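Trurnon Cellar Support
Ticket: Stuck ferment, 990 liter tank, Grenache
Status: Resolved
Opened by: Tomás Carrilho, Gillies block winery
Handled by: Rawiri Tuhiwai

Tomás Carrilho, Tuesday, 7:40 am
Hi team! Hoping you can help me with a red that has gone quiet on me. It's Grenache from the Gillies block, beautiful fruit, the best color I've had off those vines, and I would love to get it over the line. The tank holds 990 liters. It went off like a rocket after I pitched the Fuvier yeast, big cap, gorgeous strawberry smell all through the shed, and then it slowed down and stopped. The density reading has been the same three mornings in a row. It still tastes sweet. The Tuvov controller says everything is fine, no alarms, green light.

What I've done so far: punched down as usual, checked the lid seal, tasted it (a lot), and turned the cooling off at the panel. I haven't added anything.

Rawiri Tuhiwai, Tuesday, 8:15 am
Morning Tomás! Grenache loves to do this, so you're in good company. Good call on not adding anything yet. A few questions before we touch it:

What temperature does the Tuvov panel show, and what do you get with a hand thermometer in the juice, under the cap?
Which nutrient did you use and when did it go in?
Did you add any sulfur at the crusher?
Are you reading density with a glass float or a refractometer?

The last one matters more than people think. Once there is alcohol in the juice a refractometer reads too high, and I've seen folks chase a stuck ferment that had finished days before.

Tomás Carrilho, Tuesday, 9:05 am
Glass float, and I spun the bubbles off it first. Panel says 24 C. Hand thermometer under the cap says 15! I did it again on the other side of the tank and got 15 again. So there's a gap there, wow.

Nutrient went in all at once on the day I pitched. Sulfur was light, just a dusting over the bins.

Rawiri Tuhiwai, Tuesday, 9:20 am
Oh, that's a great find! Nine degrees is a huge gap, and it explains nearly everything. The controller thinks the tank is warm, so it has been calling for cooling, and the yeast got chilled and sulked. Please leave the cooling off.

Now let's find out if the probe is bad or just sitting in the wrong place. On your model the probe slides into a dry sleeve on the side wall. Could you:

1. Pull the probe out of the sleeve.
2. Put it in a jug of water next to your hand thermometer and wait until both settle.
3. Tell me both numbers.
4. Look at the sleeve. If there's old paste caked in it, clean that out before the probe goes back.

Tomás Carrilho, Tuesday, 10:50 am
Done. In the jug the two agree to within half a degree, so the probe is fine. The sleeve is another story. The probe had slipped most of the way out and its tip was hanging in the open next to the pump housing, so it's been reading the warm air off the pump this whole time. I feel a bit silly, but also very happy, it's such an easy thing to fix.

Probe is back in, pushed all the way to the end, with fresh paste and a clip on the cable. Panel and hand thermometer now both say 15.

Rawiri Tuhiwai, Tuesday, 11:10 am
Excellent, and no need to feel silly. That little rubber collar gets hard with age and lets go. I'm sending you a new one.

On to waking the yeast up. Go gently. Warm the tank slowly, no more than 3 degrees in a day, and stir the bottom once in the morning and once at night so the settled yeast gets back into the juice. Warming too fast can knock them out a second time. Wrap the lower part of the tank if the shed is cold at night. If the density hasn't moved when you reach 21, we'll build a restart from a fresh pack of Fuvier, and I'll walk you through it step by step.

One more thing, please smell it every time you stir. If you pick up nail polish or vinegar, write to me straight away.

Tomás Carrilho, 6:30 am, next day
17 this morning, both readings match. Smells clean, all berries and a little white pepper. Density the same. I stirred from the bottom and a lovely cloud of yeast came up. Going for a slow climb today.

Tomás Carrilho, 6:45 am, day after
19 and I can hear it! I put my ear on the tank wall and there's a faint fizz. Density has come down by a hair. I'm thrilled.

Rawiri Tuhiwai, 8:00 am
Best sound in the world. Carry on exactly as you are. No restart needed if it keeps dropping, so keep that Fuvier pack sealed in the fridge. Please don't add more nutrient at this stage. With this little sugar left the yeast won't use it and something else might.

Tomás Carrilho, 5:20 pm
Will do. Two attachments are on the ticket now.
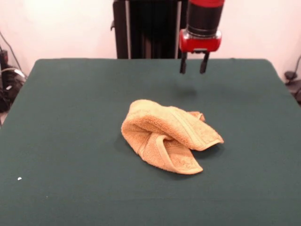 Towel on the green table, bunched up in the first one and spread flat in the second.

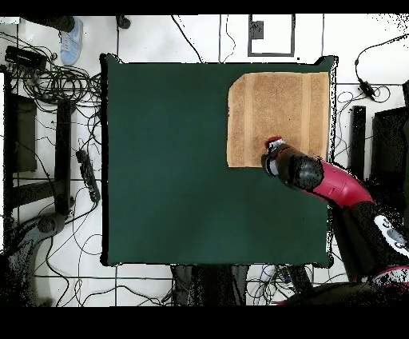 Density at five o'clock was down again, and by a proper amount this time. The cap is lifting too, so I've gone back to gentle punch-downs. Question while I have you: should I press now and let it finish off the skins? The tannin feels right to me already, soft but with some grip, and I'd hate to pull out anything bitter.

Rawiri Tuhiwai, 5:45 pm
I'd trust your mouth on that! If you like the tannin, press. Two cautions. Keep the free run and the pressings apart until both are dry, and try not to lose heat on the way, so pick the warm part of the day and have the receiving tank ready before you start. Take plenty of the fine yeast across with it. Leave the heavy sludge behind.

Tomás Carrilho, 4:10 pm, four days later
Pressed, and it never stopped fizzing. Free run is in the big tank and I got 130 liters of pressings in a separate one. Pressings are darker and a bit chewy, but there's a blood orange thing in there that I really like. Free run tastes dry to me now. The lab slip came back this afternoon and agrees, dry, with volatile acidity nice and low. So happy with this wine!

Rawiri Tuhiwai, 4:35 pm
What a result. I'm marking the ferment side as solved. Summary for the record:

Cause: temperature probe slipped out of its sleeve, controller over-cooled the tank.
Fix: probe reseated with fresh paste and a cable clip, collar to be replaced, slow warming with stirring twice a day.
Restart yeast: not needed.
Follow-up: compare panel and hand thermometer once a day while any tank is fermenting.

I've also passed on a request for a warning when the cooling runs for hours and the probe reading doesn't budge. The current software doesn't have one and yours is a very good case for it.

Tomás Carrilho, 4:50 pm
Yes please to that warning. The collar arrived by the way, fits perfectly. I ordered a second one for the white tank, which is the same age. Malo next, and I'm planning to hold the pressings back until December before I decide on the blend.

Rawiri Tuhiwai, 5:00 pm
Sounds good. Open a new ticket if the malo drags and put this number in the subject line so I can see the history. Closing this one.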